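The bus that took us up to the ground in Trallmont smelled of fried onions and wet wool, and the man next to me had brought his own cushion. I mention it because the next day I was a guest in a hospitality suite at another ground altogether, with a seat that had a heater in it, and I have been thinking about the cushion ever since.

I love watching sport in the flesh. I always have. My father took me to see Salian when I was 6, and what I remember is the back of a very large coat, a paper cup of soup, and a roar that seemed to come up through my shoes. I could not have told you the score. I'm still not much good at scores, if I'm being truthful, and my family has learned not to ask me. What I go for is the being there, the long shuffle to the gate, the strangers who start telling you about their knees.

So it makes me sad, in a way I have had trouble putting into words, to watch one club after another turn the afternoon into something closer to an airport lounge. I don't think anybody set out to do harm. I think a lot of pleasant people sat in a lot of pleasant meetings and asked how the "guest experience" could be improved, and every answer they came up with happened to cost a little more money and happened to move the regular crowd a little farther from the grass.

Take Salian. When they rebuilt the east side of the ground, they took out 700 places on the old terrace and put in a glass-fronted restaurant called Vinon, where you can have a three-course lunch and watch the match on a screen while the match itself goes on behind you. I have eaten there. A friend had a spare ticket, and I was curious, and I will say right now that the lamb was lovely! But at one point in the first half there was a goal, and half the room was looking at the dessert cart. We heard the crowd through the glass the way you hear a party in somebody else's house.

There's also the entry system, which goes by the name of Filtero and which decides, by the color on your phone, which doors will open for you. Gold goes one way, silver goes another, and white (I am a white) walks the whole way around to a gate by the recycling bins. I don't mind the walk. I could use the walk. What I mind is that you used to meet everybody at the same gate, the dentist and the roofer and the boys who had plainly skipped school, and for a few minutes you were all pressed up together and grumbling about the same thing. That was a rare sort of mixing even then, and it's rarer now.

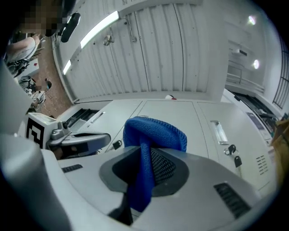 Blue mesh fabric, held in a gray gripper.

My friend Aslı Oral, who has followed Salian longer than I have and with much more attention to the actual football, thinks I'm being sentimental. She reminded me over coffee on Wednesday that the old terrace leaked, that the women's bathroom was 2 stalls at the end of a corridor with no light, and that there were songs sung there in the bad years that she would not care to hear again. She likes a clean seat. She likes that she can bring her niece. Somebody has to pay the players, she said, and if a man in a nice jacket wants to do it by overpaying for lamb, then let him.

She's right about nearly all of that, and I told her so. I wouldn't bring back the leaks or the songs, and I'd go a long way out of my way to avoid that bathroom. Nostalgia is a great liar, and I know that mine has had plenty of practice. But I do think you can fix a roof without also raising the price of standing under it until the people who used to stand there can't come. Those were separate choices, and they got bundled together so neatly that complaining about one makes you sound as though you're against the other.

Which brings me back to the bus, and the cushion, and Trallmont. The town has a small club in a low division, with a stand down one side and a grass bank along the other. I counted myself lucky to be let in with no app at all, just a lady with a cash box who called me sweetheart. There can't have been more than 200 of us. It was November, with a mean little wind coming over the bank, and the football was — well, Aslı would have had things to say about the football. A dog got onto the field, and both goalkeepers knew its name.

And yet I had the best afternoon I've had at a game in years. The man with the cushion shared his mints. A teenager behind us kept up a commentary in the voice of a nature documentary, and when the home side scored, in the last few minutes and mostly by accident, an elderly woman I had never spoken to took hold of both my hands and shook them up and down as if we'd just signed a treaty. I could feel it in my shoes again.

I'm not suggesting the big clubs can turn themselves into Trallmont. They have enormous buildings to fill and enormous bills to pay. But they could keep one end cheap, and I mean truly cheap, so a kid with babysitting money can get in. They could let that end be loud. They could open the same gate to everyone for the last stretch before kickoff and see whether the gold people mind as much as they're supposed to. My guess is that some of them would rather enjoy it.

I've told Salian all this in a letter, a long one, I'm afraid, and had a kind reply inviting me to take part in a survey about parking. I filled it in. I don't own a car, but there was a box at the end for other comments, and I used every bit of it.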